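**FOR IMMEDIATE RELEASE**

July 30, 2023

# Plotano Puts Robot Purchase on Hold, Asks Suppliers for Harder Numbers

*Fabric handling stays with people while the company rewrites its buying rules*

Plotano, a maker and packer of small fabric goods, said today that it will not sign for a robotic handling cell this year. The company had set aside money for 2 cells at its Sarıgül workroom. That money will stay in the equipment budget, unspent, until a supplier can show the work being done on Plotano's own materials.

The decision follows a review led by operations director Philomena Gallagher. Her team read proposals from two suppliers, Wevlow and Sekell, and compared them with what staff do at the benches on an ordinary shift.

"Both proposals were well written," Gallagher said. "Both had a payback chart that went up and to the right. When we asked what was under the chart, we got a demonstration with cardboard boxes. We don't sell cardboard boxes."

Plotano's main concern is soft goods. Thin fabric folds over on itself, clings, slides and hangs differently each time it is picked up. The sales material the company received treated this as a matter of settings to be worked out after delivery. Plotano takes the view that it should be worked out before anyone pays a deposit.

The review also found that the quoted prices left things out. Neither proposal priced guarding, spare grippers or the hours staff would spend clearing stoppages. One listed software support as "included" and then, in an appendix, ended it after the first year.

"I've been through this with a folding machine," said Razia Kiani, who looks after the equipment budget. "The machine was the cheap part. I would like to see the whole bill this time, and I would like to see it before August is over — if they want to be in the next round."

Under the new rules, any supplier hoping to sell handling equipment to Plotano must do the following:

- Run a trial of 1,000 pieces, chosen by Plotano, with no sorting or pressing beforehand.
- Record every stop, including those a technician clears by hand in a few seconds.
- Give one price covering installation, guarding, training, spares and three years of support.
- State in writing which items the equipment can't handle.

The trial will be measured against bench work. In the review, one bench team finished 2,663 pieces over the test period and passed 2,514 of them at first inspection. Gallagher said those figures are far from perfect and were never meant to flatter anyone. They are the figures a robot has to beat, at a price that makes sense.

Supervisor Tülin Türkmen, whose team took part, said she has no quarrel with automation as such. She would gladly hand over carton stacking and label printing. "Ask them to pick up one layer of sheer fabric and leave the next one where it is," she said. "Then ask them to do it after lunch, when the pile has slumped."
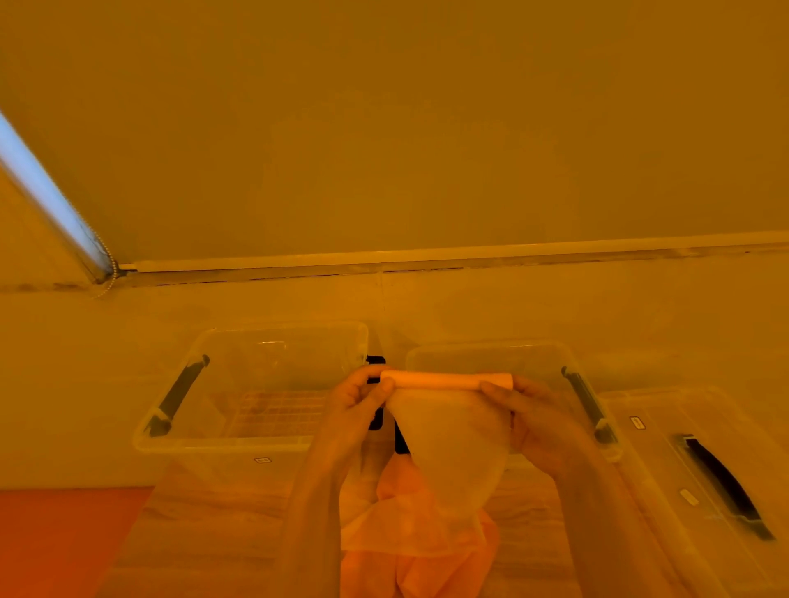 *Hand work at the bench: pale, translucent fabric hangs from a short orange roll held at both ends, with clear plastic storage bins behind.*

Plotano will spend a small part of the budget on changes that don't depend on a robot. These include better bench lighting, a standard bin size and clearer labels. Aslı Sönmez, who plans the floor layout, said the bins should be settled first in any case. Both suppliers had assumed that parts would arrive in the same container and the same position every time, and the workroom doesn't run that way today.

Wevlow and Sekell have both been invited to take part in the trial. Neither has confirmed a place. Plotano has made no promise to buy at the end of it, and trial costs will be shared only where a supplier agrees to let the full results be seen by bench staff.

Ivar Nordin, managing director, said he expects to be asked why the company is falling behind. "Behind whom?" he said. "I asked each supplier for the name of a customer running this equipment on thin fabric, every day, without an engineer standing next to it. I'm still waiting for the names."

The reserved funds will be reviewed again when the next budget is drawn up. Suppliers wishing to receive the trial terms may write to the Plotano operations office, marked for the attention of Philomena Gallagher.

###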